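Sadura picking software: questions I keep getting
Last updated February 21, 2022

What does Sadura do?
It's the planning layer I wrote for pulling parts out of a bin. You hand it a list of poses from your vision code and it hands back a grasp and a path for the arm. Galtum is the perception half, and it lives in its own repo (Esko Pitkänen looks after that one, so be nice to him!).

Why does it skip a block that's clearly right there?
Usually it's the walls. A block lying flat against the side leaves no room for a finger to get down next to it, so the planner scores that grasp low and goes for something easier. You can set wall_margin to 2 mm and it gets a lot braver, but please slow the arm down first. 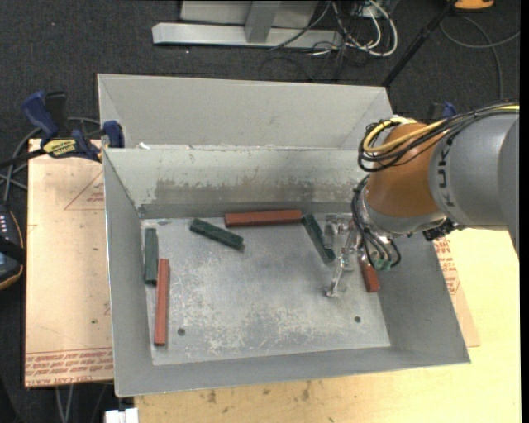
If it still won't go, turn on push moves. Those nudge the block toward the middle and then ask for a fresh set of poses. I left them off by default and I'm still going back and forth on that.

Do I need to retrain for my own parts?
For plain boxy shapes, no. The model I ship was trained on 3,434 labeled grasps, all on simple blocks. For anything curvy, yes, sorry.

How long does planning take?
Up to 304 ms on my old desktop, cable checks included. Turning those checks off saves time and I really don't recommend it.

When's the next release?
March, if the new config loader behaves. Bugs go to the tracker, please, and put your log file in!

— Fabrice Collet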